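Chá gelado para o mês inteiro

Em novembro a minha cozinha passa dos trinta graus à tarde e eu paro de tomar chá quente. Durante anos fiz chá gelado em jarra, sempre a mesma, e sempre sobrava um resto amargo no fundo que ia para a pia. Este ano resolvi medir as coisas.

A receita que ficou foi esta: 20 gramas de chá preto para 1000 ml de água fria, geladeira durante a noite, coar de manhã. Testei também com água a 80 graus e gelo depois. Fica pronto mais rápido, mas turva, e eu prefiro o chá límpido. Comprei o chá a granel na Senov, no pacote maior, e ele ainda não acabou.

O coador é um Kuroda de malha fina. Entope quando o chá é muito quebrado, então passo em duas vezes. Já usei filtro de papel e não vi diferença no gosto – só demorou mais.

Açúcar eu não ponho na jarra. Faço uma calda com 60 gramas de açúcar e a mesma medida de água e cada um coloca no próprio copo. Hortelã também só no copo, porque na jarra ela escurece em um dia.

Falta falar de onde servir. A jarra na mesa deixa uma roda de água no tampo toda vez que alguém se serve, e passei o verão passado com um pano na mão. Servir de um dispensador com bico resolve boa parte, desde que haja alguma coisa embaixo para apanhar os pingos. Uma bandeja de inox como a que está sob o copo canelado, na mesa branca, dá conta disso e se lava na pia em um minuto. O copo transparente também ajuda, dá para ver até onde encher e ainda deixar espaço para o gelo.
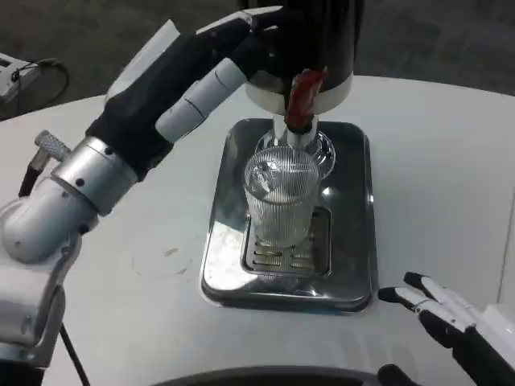
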